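About Skarkusmont

Skarkusmont tests whether machines can do ordinary chores. We do not build robots and we do not sell them. Manufacturers, landlords and plant managers send us a task, and we report how far current equipment gets with it and where it stops.

The company was started by Renata Barrientos, who had worked as a line engineer at Zapata and wanted a test method that did not depend on the vendor's own demo. We now have 16 staff across two sites. The Wutine site handles shop-floor work: bin picking, label application, carton folding. The second site is furnished as a home and handles tidying, laundry, dishes and shelving.

Our household list has 80 tasks. Each is broken into steps, and each step is scored separately for grasp, transport, placement and recovery after an error. A task passes when every step passes in 12 consecutive trials with no human contact.

Paperback books are among the harder items on the list. The cover flexes under side load, the pages shear against each other, and a book lying on another book offers very little edge to a two-jaw gripper.

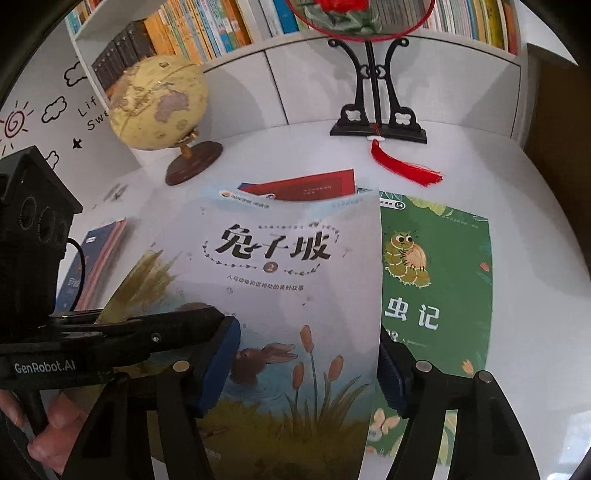
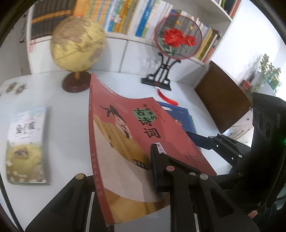
Picture books at the desk, hand-held gripper.

Rigid objects of known size are close to solved. Cups, boxes and bottles pass on most of the systems we have tested. Thin, soft or stacked objects do not. No system has yet passed the full shelving task, which requires sorting by height and inserting a book between two others that lean. On the shop floor the picture is better, mainly where the part arrives in the same position every time.

Results are kept in Tosirance, our trial database. Clients receive the raw scores along with the written report, including failed trials. Reports are revised each September, when the task list is reviewed.

Task proposals may be sent to the Wutine office. Include the dimensions and weight of the object.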